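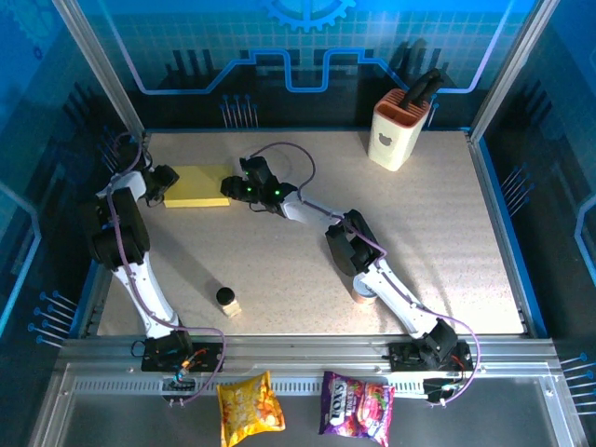
I've read the Mistmont paper twice now and I still don't buy the reload figure. The claim, for those who skipped the attachment, is that a towed battery can fire, get its empty canisters off, put full ones on and be ready again in 14 minutes with a short crew. Fine, I'd love to see it. But every time I ask how, the answer is some version of "the handling is automated now," and that tells me very little. A pair of robot arms on an aluminum rail, reaching in over a tabletop with a yellow sponge block lying on it, is automated handling too, and I wouldn't put it in charge of a missile canister on a muddy hillside in December.

Quoting the earlier message so people can follow:

> The 14-minute figure comes straight from the Hevow trials and I don't see why it keeps getting
> picked at. The loader vehicle was at the battery position, the crew had drilled, and the clock
> was started when the last round left. Coppens supplied the crane and the
> alignment gear and both worked. If you compare it with the older
> system, which needed 94 minutes on a good day, the argument for
> buying more launchers pretty much disappears. You get the same
> number of shots from fewer tubes.

Look at what is in there. "The loader vehicle was at the battery position." That's the whole game. A real battery that has just fired is supposed to be moving, and the loader is supposed to be parked well away from it so that one hit doesn't take out the launcher and the spare rounds together. If you start the clock with the loader sitting next to the launcher, you've timed the crane. You haven't timed a reload.

The 94 minutes for the old system, as far as I can tell from the appendix, includes the road march back to the loading point. So one number has the drive in it and the other doesn't. I asked about this on the list last year and got a link to a brochure.

Then there's the sample. The trials section lists 2 complete reloads. Two! Both in daylight, both on a hard stand. There's a table that says 1,145 canister lifts were done without a fault, but those are lifts in the depot hall, one canister up and down, over and over. It's a decent test of a crane. It says nothing about a tired crew in gloves trying to find the locating pins at night with the lights off.

As for "same number of shots from fewer tubes" — only if the other side waits politely between raids. Ready rounds are what count in the first few minutes. Spare rounds in a truck behind the hill are for later, if there is a later. The Hida study made this point years ago and it's the one part of it that has held up.

I'm not saying the Coppens gear is bad. It may be very good. What I'd want before anyone cuts launchers from the plan:

- clock starts with the loader at its normal hide
- night, wet ground, full protective kit
- a crew that was not picked for the trial
- the failed attempts printed next to the good ones

If that comes out at 30 minutes I'll say so here and eat my hat.

Comments

tracked_and_wheeled: Agree on the drive time. We used to call that the brochure clock.

oldbatteryhand: You're too hard on the depot lifts. Cranes breaking was most of our lost time.

marl7: Does anyone have the appendix as a readable scan? Mine is missing the tables.

Recent threads
Hida study, second reading
Decoy launchers: are they worth the truck?
Generator noise and site selection
Re: Re: Coppens crane load limits

List archive, Sep 18, 2022 | Contact the list owner | Copyright remains with the posters | Back to top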